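Metari: practice rules for two-armed robots working in people's homes
Second progress report to the Danavach Fund
Prepared by Utotik

1. Where we are

The grant pays for a set of working rules that a small team can follow when it runs a two-armed robot in a furnished home. At the time of the first report we had a long draft and very little evidence that anyone could use it. Since then we have tried the draft against one household job, hanging clothes on a drying rack, and have logged 138 runs under it.

The draft started with 57 rules. We have withdrawn 11 of them, mostly because they said the same thing twice or could only be checked by the person who wrote them. Several more have been reworded. The full marked-up text goes to you separately with the budget sheet, so this report only covers the changes that matter and the ones we are still arguing over.

Spending is in line with the plan. The one underspend is on printing, as we are holding back the printed edition until the wording in section 4 is settled.

2. Why laundry

The first report proposed stacking crockery as the trial job. We changed this in March, with your agreement, after Kneževič read the draft as our outside reviewer and pointed out that almost all of our rules assumed hard objects. Clothes are a better test of the wording. They change shape, they slip, they catch on things, and a sleeve can end up somewhere the operator was not looking. A rule such as "the object must be fully supported before the arm moves" makes sense for a plate and very little for a shirt.

The rack also gave us a fixed thing that can be knocked. It is light and it folds, and the arms have to work close to it for most of the run.

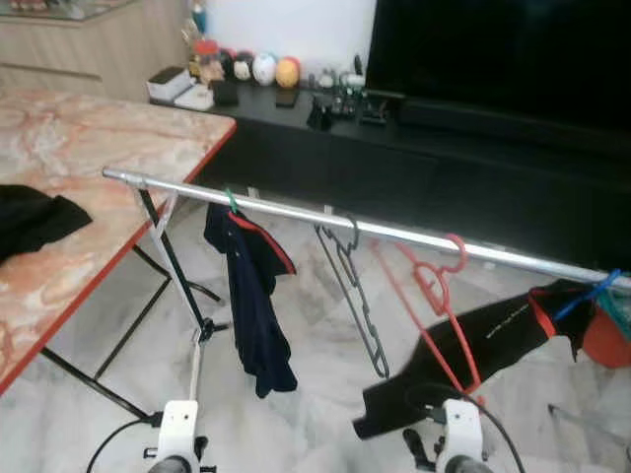

Working at the rack, with both grippers low and garments already on the rail.

We kept the room as a room. The draft covers furnished homes, and clearing the furniture out would have made half the rules pointless. The rack stood near the folding table, with the television and its cabinet behind it, and the operator was asked to work within that space under the rules as written.

3. What changed in the rules

Clear space. The draft asked for a clear metre on all sides of the robot. In a flat of ordinary size this could not be met, and operators either ignored it or spent the first part of the session moving chairs. The new rule asks the operator to walk the reach of both arms before the first run and write down everything inside it that could fall, tip or break. Anything on the list is then either moved or marked as "stays", with initials. The list takes a few minutes and has to be redone if the base moves.

We had some trouble with the word "reach". The draft meant the reach of the bare gripper. A gripper holding trousers by the waistband reaches a good deal further, and the loose end goes where it likes. The rule now says "reach, including whatever the gripper is holding at its full length".

Folding furniture. This is a new rule. A folding rack or table within reach must be opened fully and pushed by hand from two sides before the session starts. If it shifts, it is moved to a better spot or weighted. The same check is repeated after any contact that the operator feels or hears.

Cables. The draft said cables must be "tidy", and every operator read that differently. The new wording says that each cable on an arm must have enough slack for the full movement of the joint it crosses, and that the operator must move the joint through its range once, slowly, with nothing in the gripper, and watch the cable while doing so. Cables on the floor are dealt with in a separate rule, which is unchanged.

Floors. The draft only asked whether the floor was level. Hard stone floors have given us more to write about than we expected, mainly to do with how well the downward view can be used.

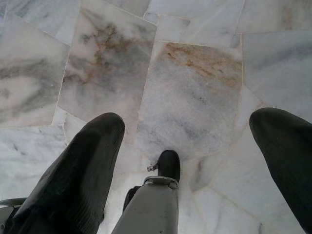 A patterned or veined floor makes it harder to judge by eye how far a dark fingertip is from the ground, particularly when the light is even and there is no strong shadow to go by. The rule now asks the operator to lower each gripper to a known height above the floor at the start of the session, note the reading, and use that reading as the lower limit. Judging by eye alone is no longer accepted. This added one line to the start-up sheet and none of the operators objected to it.

There is a related point about coverings. Where gripper fingers have any kind of sleeve or soft covering, it must be looked at before every session for creasing, splits or looseness, and the result written down even when there is nothing to report. We know that "nothing to report" entries are the first to be skipped when people are in a hurry. The sheet now has a box for it so that a blank stands out.

Hangers. Empty hangers left on a rail swing when the rail is touched, and a gripper can hook one by accident. We considered a rule that all spare hangers must be taken off the rail. In the end we wrote that spare hangers may stay, but the operator must say at the start which ones are in use and must stop if a gripper picks up one that is not. Taking them all away would have made the job less like the one people do at home.

Both hands on one item. When two grippers hold the same garment, each arm can pull against the other. The draft had nothing on this. The new rule says that only one arm may travel while the other holds still, unless the operator has logged two-arm movement as part of the plan for that run. If the cloth goes tight between the grippers, the operator stops and brings them closer together before doing anything else. Opening a gripper to release the tension is not allowed, as the garment then goes to whichever side is pulling.

4. Points still open

The following are not settled, and we would welcome your view on the second of them in particular.

First, when a run counts as finished. Some operators close the run when the hanger is over the rail. Others wait until the arms are back at rest. The difference matters for the log, since a garment that drops while the arms are withdrawing would be recorded as a success under the first reading and a failure under the second. Our present wording follows the second reading. The earlier runs were logged under both, and we are going back over them — slowly, it must be said — to mark which is which.

Second, what the rules should say about the household's own things. Homes contain items that matter to the people living in them, and an operator cannot tell from looking which ones these are. The draft asked for "valuable items" to be removed, which pushed people towards thinking about price. We want to replace this with a short conversation before set-up, with the answers written down. Kneževič's comments support this but ask for a fixed list of questions. We would prefer to leave the operator some freedom. A trial of both versions is planned for the next period.

Third, rest breaks. The draft has a break after a set number of runs. Operators told us that tiredness depends much more on how awkward the garment is. Two options are written up and neither is very good yet.

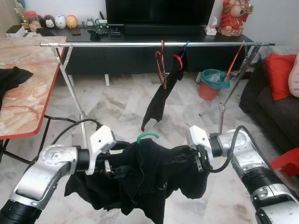

What should an operator do if a garment slips partly off its hanger during a run?

Stop both arms, keep the grip that is holding, and log the slip before trying again. The second attempt is recorded as a new run, even if the garment never left the gripper. If the garment is touching the floor or the rack legs, it is lifted clear by hand with the arms stopped.

We include that answer here because it was the one most often asked for at the operator briefings, and because the draft gave two different answers in two different places. It now appears once, in the section on handling.

5. Training and record keeping

Operators are briefed from the start-up sheet and then watch one run before taking the controls. We had planned a written test. We have dropped it and put the time into a supervised first session, where the supervisor reads each rule aloud as it comes up and the operator shows how it is met. It is slower, but it finds badly worded rules very quickly, and most of the rewording described in section 3 came out of it.

The log has been cut down to a single page for each session. The items kept are the reach list, the folding furniture check, the cable check, the floor height for each gripper, the covering check, and one line for each run. Free comments go on the back. We ask for comments to be written on the same day, as those written later were shorter and harder to act on.

Picture records are treated as part of the log. A picture with motion blur is kept with the others. The draft allowed operators to delete poor ones, and we have removed that permission, as it left gaps that could not be explained afterwards.
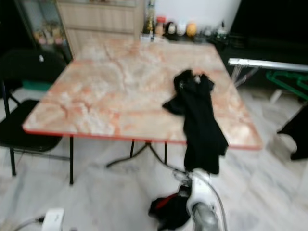

6. Plan for the next period

The work for the coming months is as follows.

Finish the second pass over the earlier runs and correct the log.

Try the two versions of the household conversation, the fixed list and the open one, and choose between them.

Settle the wording on rest breaks, or take the rule out until there is something worth saying.

Send the revised text to Kneževič for a second review in November. Their comments will be passed to you unedited, along with our replies.

Begin a second household job. Wiping a table and making a bed have both been suggested. We lean towards the bed, as it would test the two-arm rule on a much larger piece of cloth, but it needs more floor space than the present room allows and we have yet to find a suitable place.

We are not asking for any change to the total grant. We do ask to move the unspent printing money into operator time for the supervised sessions, and would be grateful for an answer before the second review begins.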